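Arkari 호두 사진 모음 README

안녕하세요, 작년 11월부터 호두를 모으고 찍고 까먹으면서 만든 폴더예요. 처음엔 그냥 집에서 굴러다니던 호두 몇 알이 너무 예쁘게 생겨서 시작했는데 어느새 사진이 3,000장이 됐네요(가족들은 이제 호두 얘기만 나오면 방으로 들어갑니다).

무엇이 들어 있나요
껍데기째 있는 호두 사진이 대부분이고, 깐 알맹이 사진은 200장 따로 있어요. 알맹이는 kernel 폴더, 껍데기는 shell 폴더입니다. 호두는 전부 227알이고 산 곳에 따라 Stivska, Mamo, Zalano 세 묶음으로 나눴어요. Mamo 쪽이 주름이 제일 깊고 제 눈엔 제일 잘생겼어요! Zalano는 매끈한 편이라 멀리서 보면 좀 심심합니다.

파일 이름
묶음 이름, 호두 번호, 장면 번호 순서예요. 초반에 찍은 80장은 번호를 뒤죽박죽 붙여 놔서 old 폴더에 그대로 뒀어요. 고치려다 두 번 포기했습니다. 혹시 정리해 주실 분 계시면 정말 환영이에요.

찍은 방법
밝은 상판 위에 올려놓고 찍는 걸 좋아해요. 어두운 나무 식탁에서는 골 사이 그늘이 배경에 묻혀 버리더라고요. 호두끼리 줄을 세우기도 하고 한 알만 집어 올리기도 하고, 그날 기분 따라 달라서 배치에 규칙은 없어요.

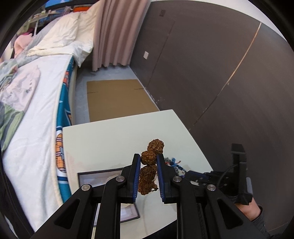

색 이름도 제 마음대로예요. 라벨 파일에는 황갈색, 적갈색, 진갈색 이렇게만 적었는데, 한 알 안에서도 골과 등의 색이 달라서 고민되는 게 많았어요. 애매하면 등 쪽, 그러니까 튀어나온 부분 색을 따랐습니다. Riet Boersma 님이 색 라벨을 한 번 훑어봐 주셨고 적갈색 몇 개는 그때 바뀌었어요.

알려진 문제
Stivska 묶음에 같은 호두가 번호 두 개로 들어간 경우가 있어요. 찾는 대로 고치는 중이에요. 깨진 껍데기는 아직 라벨이 없습니다.

사용
공부용이든 그림 참고용이든 편하게 쓰세요. 어디에 쓰셨는지 알려 주시면 기쁘고요.

마지막 수정: 2021년 9월 21일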